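Gripper pads keep sliding off small plastic parts — what are you all using?

Posted in Home Builds / Robot Arms 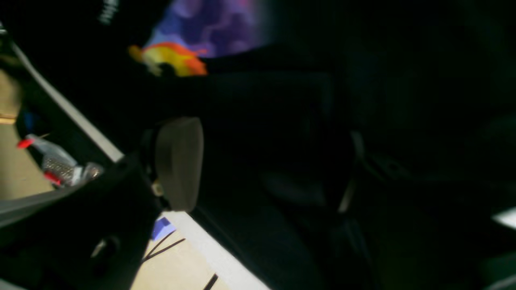
Can you glue a new pad straight over an old one?

You can, but the grip opening gets smaller by two thicknesses of pad and the old layer tends to peel first, so scraping back to the bare finger is the better job.

I'd read that much on here before I started (it's in the sticky) and I did scrape mine back properly, so please don't send me there again! My trouble is a different one. I've got a two-finger gripper on a home-built arm that lives on the bench in our shared workshop, and it's meant to pick up little bits of plastic and put them in a tray. Light stuff, mostly clear plastic with smooth sides. The gripper closes on them nicely, lifts, gets a hand's width up, and then the part sort of swivels and drops out. Every time it goes the same way, nose down.

Things I've done so far. New pads, cut from a sheet of the Gunel soft stuff that everyone recommends. Closing force turned up from 4 to 9 in the Tralance controller, which made it squeeze so hard that one part pinged off across the room and I still haven't found it. Slowed the lift right down. Cleaned the pads with warm water and a drop of washing-up liquid. The slow lift helped a bit — the rest made no difference that I could see.

The other thing is the wrist camera. It can hardly see a thing once the gripper's down near the bench, it all goes dark and smeary, so I can't tell from the pictures whether the part's moving in the fingers or whether I'm grabbing it crooked in the first place. Is that likely to be connected or am I chasing two separate faults? I'm on the bench again Thursday evening and would love something to try.

— benchful_of_bits

tinshedtinker

Two faults, I'd say, but fix the dark one first because you're guessing until you do.

If the part always goes nose down then you're almost certainly holding it away from its balance point. Soft pads let it pivot, and the harder you squeeze the rounder the pad gets, so you end up with one small touching spot in the middle and the part spins round it like a propeller. I had exactly this for most of a winter. What sorted mine was going back to a firmer pad with a flat face, and putting a shallow groove across it. Cut it with a craft knife and a steel rule, or run a round file over it if your pads are thick enough. Then the part sits in the groove and has two edges to lean on.

Find the balance point by laying the part over a pencil and rolling it till it tips neither way. Put a dot on it with a marker, and set your grab position to the dot. It sounds daft but I was well off on every part I'd set up by eye.

Then turn the force back down! Go back to your 4 and creep up one step at a time. You want it just firm enough that you can't pull the part out with a gentle tug.

For the camera, the gripper is throwing its own shadow over the thing you want to see. The room light is no help at all at that distance. I've got a cheap strip of white LEDs stuck to the bracket beside the lens with a bit of tracing paper over it, which takes the glare off. Clear plastic is a pig under a bare LED, you get one big white blob and nothing else.

One more thing, check your fingers close parallel. Shut them on a bit of card and try to slide it out at the top and then at the bottom. If one end's loose, that's where your part is escaping.

Arancibia_owner

just get the Arancibia fingers, they come with pads on. never dropped anything with mine. bit pricey

slowlift

I agree with most of what's been said, though I'd leave the groove till last as you can't put the rubber back once you've cut it.

The smeary pictures sound like exposure to me. In the dark the camera holds each shot open for longer, and if the arm's moving at the time you get a blur. Put a pause in just before the close and take your picture then. On the Drandosen board I use, the setting's in milliseconds and mine is 346, which I got to by fiddling and wouldn't defend in court. Before that I had it at 3007 by a slip of the keyboard and thought the whole arm had died — sat there swearing at it with the lid off.

More light and a pause together should give you something you can read. Take one shot before closing and one after the lift, put them side by side, and look at whether the part has turned against the edge of the pad. If it's already crooked in the first one then your grab position is out and no pad will save you.

Also, rinse the washing-up liquid off properly. It leaves a film, and I've had pads go slippery from being cleaned. I wipe mine with a bit of isopropyl now and let them dry before I run anything. Try a spot on the offcut first, some of the softer sheets go tacky and horrible with it.

benchful_of_bits

Ooh, hadn't thought of the film! I did only give them a quick rinse. Right, so the plan for Thursday is the card test, then pencil and marker, then pause and lights, and the craft knife stays in the drawer for now. Does the tracing paper need to stand off the LEDs, or is flat against them all right?

tinshedtinker

Stand it off a bit if you've got room. Mine's bent over in a little arch and taped down both sides.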